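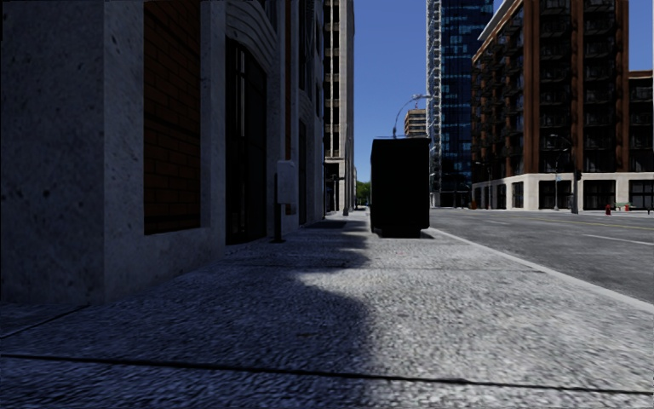

A reader wrote to me in January that the Hesix gloves tear at the cuff, and she asked if I still buy them. I do, the box of 200, but one size larger.

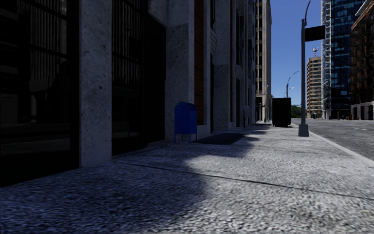 Sidewalk, sun and shade

The Ollel ones are softer. For my mother's dressings I prefer them.

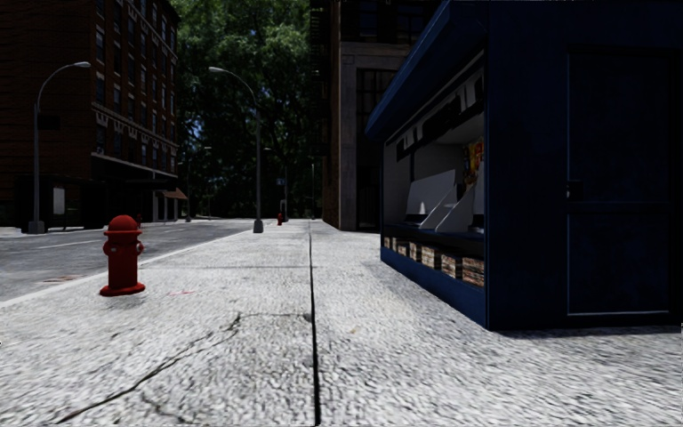 Gloves must be easy to see when one falls on the floor. Ollel makes a red pair, glossy like the hydrant by the curb, and I have ordered 4 boxes from Jaiswal.

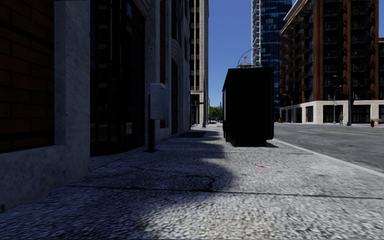 They have not arrived yet, so I continue with the larger Hesix.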